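The estate of the late Mr. Durow was listed in 43 lines, and line 30 was the tray.

Védís Oddsson typed the entry on Wednesday, March 12, 2025, in the format the firm required: item, material, dimensions, condition, remarks. Under item she wrote "serving tray, rectangular." Under material she wrote "to be confirmed." The dimensions went in to the nearest half centimeter. Condition she left blank. She had worked for Sveinbjörnsson for 6 years and had never submitted a sheet with a blank condition field. The software would not accept one. She saved it as a draft.

The kitchen goods had been brought to the long table by the outlets, as Sveinbjörnsson preferred. He held that an object should be assessed on a pale surface, under even light, with the items it was used with set next to it. The tray was cream, or close to it, with rounded corners and a low raised rim. It had one word on it in script.

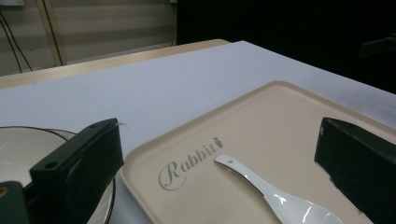 The trouble was the set. The instructions from the family, two pages from a lawyer in Erkar, divided the house between a son and a daughter. The son was to have "the tray." The daughter was to have "the breakfast things." The lawyer had not said whether a tray was a breakfast thing. He had not said whether a bowl that stood on a tray every morning belonged to the tray. He had attached a note giving his hourly rate.

Védís telephoned the son first.

"It says Rabbit," he said. "Is that the one?"

"It says Rabbit."

"Then that's mine. She knows that."

"And the bowl?"

There was a pause on the line. A bus went by at his end.

"What bowl?" he said.

She wrote: Heir A has no knowledge of bowl. She crossed out "knowledge" and wrote "recollection," as this was the word used in the firm's guidance. Then she telephoned the daughter, who lived in Ukham and answered on the second ring.

"The bowl with the line around the top," the daughter said. "Yes. There was a plate under it. He'd put the spoon on the tray, never in the bowl. He said a spoon standing in a bowl was for people in a hurry."

"Was he ever in a hurry?"

"Once. He missed the ferry anyway."

Védís recorded that the bowl was customarily placed on a plate, and that the spoon was customarily placed on the tray. She did not record the ferry. It had no line.

The standard procedure for a disputed group was reconstruction. The items were laid out in their order of use, the order was agreed with both parties by telephone, and the group was then either kept whole and valued as one lot, or separated and valued as several. A group kept whole usually brought more. Sveinbjörnsson had published a short paper on this in a trade bulletin, and kept 70 copies of it in the supply closet.

She started with the plate, on the left. The bowl went in the plate. The tray was moved toward the middle and squared to the board, then moved again, as the daughter had said he ate facing the window and there was no window on that side of the room. She took the direction of the cabinet as north for the purposes of the report and wrote this down.
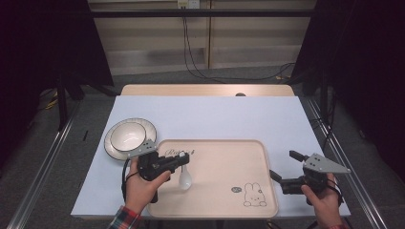 "How close was the bowl to the tray?" she asked the daughter, on the second call.

"On it. No. Beside it, to start with. He'd bring the tray over, and then the plate and the bowl, and put them down next to it, and look at it."

"At the tray?"

"At the rabbit. There's a rabbit in the corner. You have to have the word at the top or it's upside down."

Védís checked. The word was at the top. The rabbit was in the lower right corner, a line drawing, seated. She had not put the rabbit in the remarks field. She added it.

"How long did he look at it?"

"I was eight," the daughter said. "It felt like a long time. Then he'd say, 'Still sitting,' and we could eat."

The remarks field allowed 70 characters. Védís tried several versions. "Owner habitually inspected printed animal before meals" was within the limit but suggested a fault. "Animal inspected daily, no movement reported" was also within the limit, and accurate, and she deleted it because Sveinbjörnsson read every sheet.

She called the son again and asked if the words "still sitting" meant anything to him.

He didn't answer right away. She waited with the pen on the line, as she had been trained to do. The guidance said that up to 30 seconds of silence was to be treated as part of the reply.

"He said it in the hospital," the son said. "In February. I thought he meant me."

"Were you sitting?"

"Yes."

She wrote the date of the call and the time. Under statement of Heir A she wrote: Phrase confirmed. It was the only thing the two of them had agreed on in two pages and four calls. Under the rules of the firm, a single point of agreement was enough to propose a joint lot.
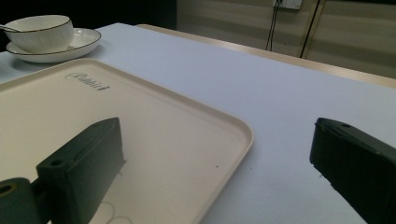 There was still the condition to settle. She went over the tray in strips, left to right. There was one dark speck on the flat part, near the rim. The scale ran from 1 (as new) to 6 (not saleable), and a speck was a 2 if it came off and a 3 if it did not. She had a cloth in her pocket for this. The procedure was one pass, light pressure, no water.

She thought about the spoon, put down in the same place each morning by a man who was not in a hurry. Then she folded the cloth and put it back.

In the condition field she typed "2 or 3." The software rejected it. She typed "3." The software accepted it and moved her to line 31, a coat stand.

The proposal went out that afternoon. Items 30, 32, 33 and 34, being one tray, one plate, one bowl and one spoon, to be kept whole, held by each heir for 6 months in turn, beginning with the daughter. Transport at the expense of the receiving party. The tray to be packed flat, word at the top.

The son signed first. He returned the form with a question written in the margin, next to the word "whole," asking whether the other one would have to send a report.

Védís had no form for that. She replied that two words would be sufficient.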